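Wulberg 折叠画架用了一段时间，说说我的感受

2018年2月9日

先交代背景。我不是科班出身，画油画全靠自己临摹，最近几年迷上了巴洛克早期那种烛光夜景：一束光从画面里打出来，人脸半明半暗，背景黑得像一口井。临这类画最折磨人的是暗部，薄薄的透明色一层一层罩上去，画布只要稍微晃一下，罩染的边缘就毛了。所以画架稳不稳，对我来说比颜料牌子重要得多！

之前我用的是 Tanoli 的三脚架式画架，轻，便宜，背出去写生没话说，可是在屋里画大一点的尺寸就露怯了。刮刀一压，画布往后仰，我得用左手扶着后面的内框画。画《圣彼得否认基督》那张的时候，女仆手上的烛火我重画了4遍，有一半怪我手笨，另一半真得算在画架头上。

后来下决心换成 Wulberg 的 H 型折叠画架，榉木的，价格1,000出头，在同类里属于中间偏上。下单前我犹豫了很久，现在只想说买晚了。

先说最让我高兴的：底座。四个脚落地很实，前面两只带锁轮，后面两只是橡胶垫，锁上之后用力推上横梁，整个架子纹丝不动。我故意挑了一张最难伺候的练习，在暗红的斗篷上干擦一层很薄的那不勒斯黄，笔几乎是横着拖过去的，画布一点回弹都没有，颜色就老老实实停在纹理的高点上。那一刻我真的在屋里叫出了声（邻居对不住）。

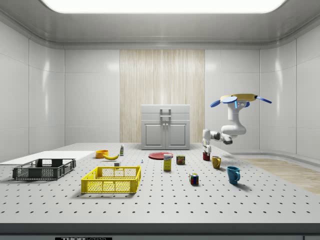
再说升降。它用的是棘齿加手轮，手轮在右侧，左撇子可能要适应一下。托板从最低升到最高，中间每一档都能听见清脆的咔嗒声，换高度不用把画布取下来。画宗教题材常常是竖幅，上半截天使，下半截跪着的人，以前我画下面要坐小板凳，画上面要站起来仰着脖子，现在人坐着不动，画自己上上下下，脖子和腰都谢天谢地。

前倾功能也值得单独夸几句。很多入门画架只能后仰，画面朝天，灯一打全是反光，深色区域根本看不清。这一款可以往前倾一个不小的角度，反光一下子就没了，黑里的层次、褐里的层次、墨绿里的层次都分得出来。临暗调画的朋友应该懂我在说什么，前倾不是花哨的附加功能，是天天要用的。

托板下面带一个浅抽屉，放得下12支中号颜料管和一小瓶松节油。抽屉滑轨偏紧，刚到手时要用点劲，我擦了点蜡就顺了。抽屉底是薄板，别指望它放石头调色板。

木料和做工：榉木表面只上了一层清油，手感温润，没有刺鼻的味道。接缝处有一个地方溢胶没擦干净，我用小刀轻轻刮掉了。五金件是哑光黑的，旋钮够大，手上沾了油也拧得动，这个细节特别讨喜。说明书倒是写得一塌糊涂，第三步和第五步的图画反了，我照着装，横梁装倒了一回，拆下来重来，前后花了2个小时。装过柜子的人估计会快得多。

也拿它跟 Kaltard 的那款比过，我在画室里借用过一阵。Kaltard 更重，承重更好，手轮转起来丝滑得像拧钟表，要是专门画超大幅，我会选它。可是它不能折，搬家得拆成一堆木条，价钱也高出一大截。我住的地方不大，画完要把画架收到门后面，Wulberg 折起来差不多就是一块厚木板的样子，往墙边一靠就行。

缺点也列一列，免得大家觉得我昏了头。一是上夹头的夹口偏窄，加厚内框要硬塞，塞进去会在画框边上压出印子，我后来垫了一小块毛毡。二是轮子不大，过门槛会卡，得抬一下。三是没有送调色盘支架，另买又是一笔钱，我觉得这个价位应该附带的。

顺便提一下搭配。我在右边立柱上夹了一盏 Imthorpe 的画室灯，暖光和中性光可以切换。临烛光画我喜欢先用中性光调色，等画面大关系定了，再切到暖光看一眼整体，会发现很多该压下去的地方没压下去，比如那些抢戏的衣褶高光。灯夹在榉木上不打滑，立柱也吃得住这个重量，画的时候不会跟着抖。

去年五月开始临的一张《牧羊人朝拜》，搁了大半年，换了画架之后又翻出来接着画，圣婴身上那团光总算有点从里面透出来的意思了。画得好不好另说，起码我愿意每天晚上坐到它跟前去。对业余爱好者来说，这就值回票价了吧？

如果你主要在室内画，尺寸中等偏大，又爱折腾罩染和暗部，我很推荐试试这款。只画小幅或者常年跑外面写生，Tanoli 那种轻便的就够用，没必要花这个钱。
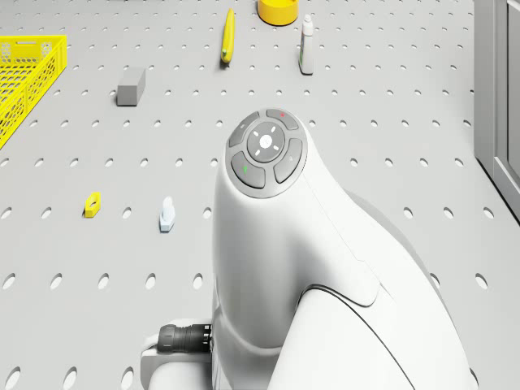
苔痕：前倾那段说到我心坎里了！我临夜景也是被反光逼疯过，后来干脆把灯挪到身后斜上方，勉强能看。想问一下，前倾的时候画布会不会从上夹头滑出来？我的内框是加厚的，你说的毛毡垫片要垫多厚？还有就是棘齿用久了会不会磨圆，我上一个画架就是这么报废的，升到一半自己往下掉，刚罩好的一层全蹭花了。

作者回复：目前没滑出来过，不过每次前倾之前我都会把上夹头再拧半圈。毛毡用的是桌脚垫剪下来的，薄的那种就行，厚了夹口反而塞不进去。棘齿这边是金属的，我每次升降都先用手托一下画布再松开，眼下看不出磨损，用久了有变化我再来补充。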